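Magagula opens hand demonstration programme for fine handling tasks

Wimton, 16/03/2025

Magagula has today announced the opening of Evasora, a programme in which people show robots how to carry out small, careful jobs by doing those jobs themselves. The work is based at the company's site in Wimton and is carried out with its partner, Grotoden.

Demonstrators wear gloves and hand controllers while they work at a table. The movement of the hands and fingers is recorded and later used to train a robot with two arms. The first set of tasks concerns the handling of very small items between shallow dishes. The programme has gathered 1,518 demonstrations to date.

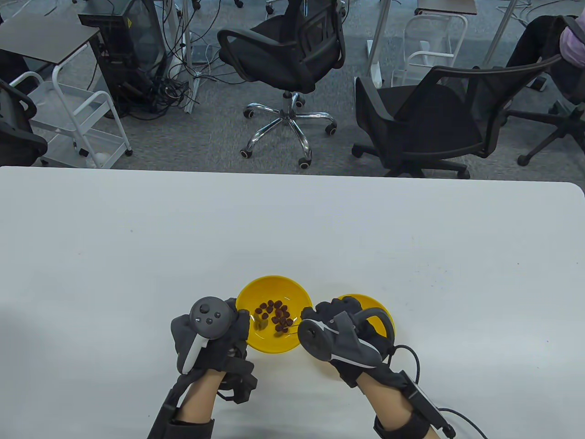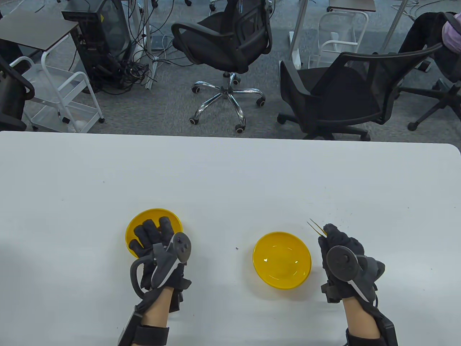
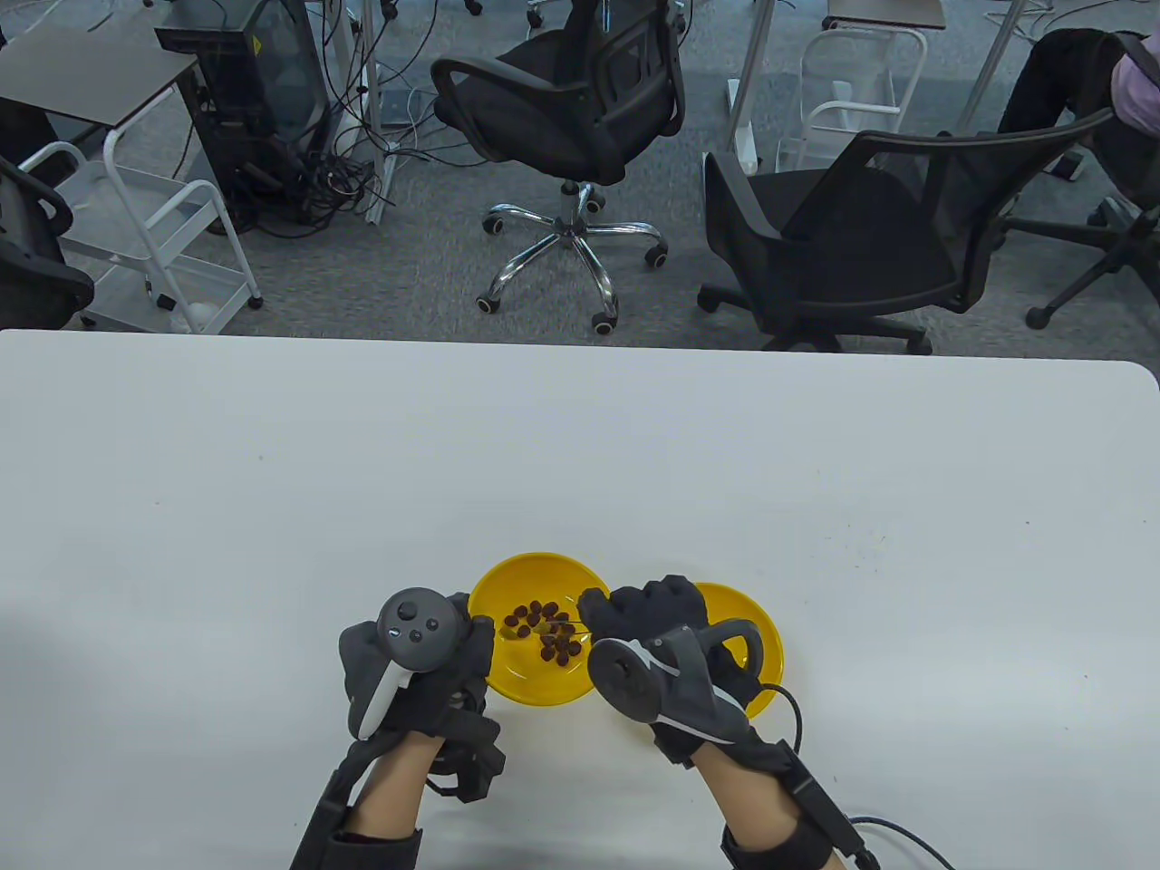
Evasora: gloved hands and controllers at the table, with two yellow dishes.

Yolandi Pretorius, Head of Programme at Magagula, said: "Small items are hard for a robot to pick up and easy for a person. We wish to record how a skilled hand does it, including the pauses and the second attempts."

New demonstrators receive 90 minutes of training before their first recorded session. Each demonstration is checked by a second member of staff before it is accepted.

Ebbe Backlund, Technical Director at Grotoden, said: "Our engineers have asked for variety in the recordings. Two people will seldom hold a tool in the same way, and the robot should learn from both."

A further five tasks will be added in July. Organisations wishing to propose a task may apply in writing to the Evasora office at Magagula, Wimton.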